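Wood for Furniture, evening course
Notes for session 2: why wood moves

Right, so last week was mostly admin and sharpening, and I promised we'd get to the interesting bit. These notes cover what I said in class plus the parts I rushed at the end when the building was closing. If you missed it, read these and then borrow Pendo Urio's sketches, which are far neater than mine.

Wood never stops taking in and giving out water. The tree is dead, the board has been sawn, dried, planed, oiled and sat in your dining room for years, and it still swells in a damp spell and shrinks when the heating goes on. You can slow this down with a finish. You can't stop it, whatever the tin says.

The movement is not the same in every direction, and most of the course hangs on this. Along the grain it's so small that we ignore it. Across the grain it matters a lot, and it's worse in a board cut with the growth rings running flat across its face (flat-sawn) than in one where the rings stand upright (quarter-sawn). As a rule of thumb, flat-sawn moves twice as much. It also cups, and it cups away from the heart side as it dries. Go and look at the end of any old shelf and you'll see what I mean!
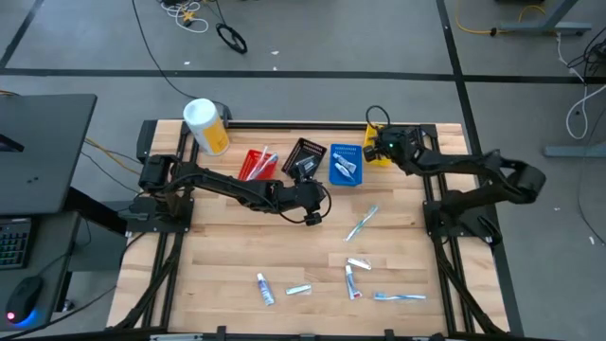 Gluing up a wide top is where all this starts to cost you money. You could use one huge board, if you could find it and afford it, and then watch it curl. Or you can rip your stock into narrow strips and join them edge to edge, so that any one strip can only misbehave a little. A butcher-block top like the one on the table in the photo is made up that way, and you can see the strips because some are a shade darker than their neighbours. I rather like that look. If you don't, lay your strips out dry first and shuffle them about until the colours settle down, and do it in daylight. Mark a big triangle across the lot in pencil before you pick up the glue, or you'll never get them back in the same order.

A glued-up top still moves as a whole, mind. Brittany Després asked whether good glue holds it still, and the answer is no — the glue holds the strips to each other, and the whole slab gets wider and narrower together. So don't screw it down tight to a frame all round. Use slotted holes, wooden buttons or those little figure-of-eight plates, and let it slide. I once fixed a lovely elm top with 26 screws, all of them tight. It split in its first winter with a bang I heard from upstairs.

Moisture content, quickly. It's the weight of water in the wood compared with the weight of the same wood bone dry, as a percentage. If a sample weighs 54 grams and comes out of the oven at 50, that's four grams of water over 50, so eight per cent. Divide by the dry weight! Half the class divided by the wet one.

For next time: bring an offcut with clear end grain, measure its width, write that on it in pencil and leave it in your bathroom until we meet. Leave its twin somewhere dry. The timber order from Skendbridge should be in by then, so wear shoes you don't mind dropping things on.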